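The strap problem

A rigid box keeps its shape, so software can plan a grasp once and trust it. A strap of webbing does not. It folds, twists and slides away as soon as something touches it.

Wiebke Vogler has worked on this question since October. She writes the perception code at Benton, a small company whose planner, Endura, decides where two robot arms should put their grippers. The first version was trained on 1000 grasps of ropes and belts. "It found the strap very well," she says. "Then it wanted to hold it by the buckle."

The present version draws a line along the middle of the webbing and gives each point a score. Points near a fold lose marks. Every 5 milliseconds the controller checks the line again, and if it has moved too far, the arm must wait for a new plan. 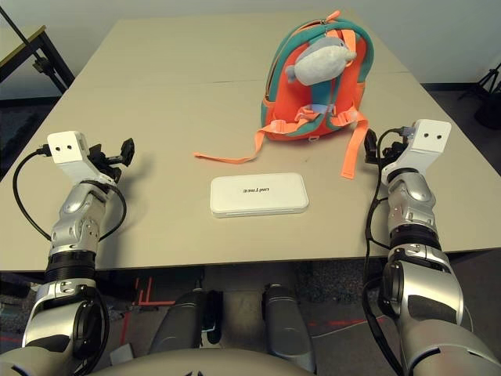 The child's backpack on the table, and its orange strap between the open fingers.
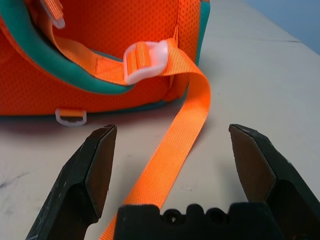

What comes next

Nyokabi Mabula, who looks after the motion planning, would like both arms to share one plan. Today each arm makes its own, and a third program called Ogola stops them from colliding. She expects to test the joint planner on 4000 recorded grasps before it is allowed to move a real arm.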